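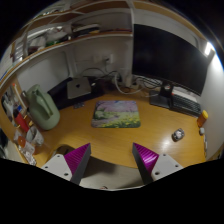
3 min read

Questions we get about reporting a stolen bike

Do I really have to call the police over a bike?

Yes, please do, even if it was old and the brakes squeaked! Officers in Reter recovered 47 bikes last year, and quite a few sat in the property room for months with no report to match them to. You can call the non-emergency line or fill in the online form, whichever you like better.

What should I have in front of me?

The serial number is the big one (turn the bike over and look under the pedals, where it's usually stamped into the metal). If you never wrote it down, try your receipt, or ring the shop and ask very nicely. After that, anything that makes it yours: stickers, a bent fender, that one odd-colored spoke.

How long does it take?

Some 60 minutes if you have to dig for paperwork, and a good deal less if you don't. You should get a case number by email within three days. Hang on to it, your insurance company will ask.

I think I found my bike for sale online. Can I just go and get it?

Oh, we understand the temptation, but please don't go alone and please don't tell the seller what you suspect. Save the listing, take screenshots in case it disappears, and call with your case number. Nermina Milošević on our property crimes desk handles these and she's very patient.

What happens if you arrest someone?

The bike may be held as evidence until the case is finished, and we know that's frustrating when you need it to get to work. Ask about early release, as sometimes photographs are enough for the court.

How long do you keep bikes that aren't claimed?

Five months, and then they go to the city auction in November.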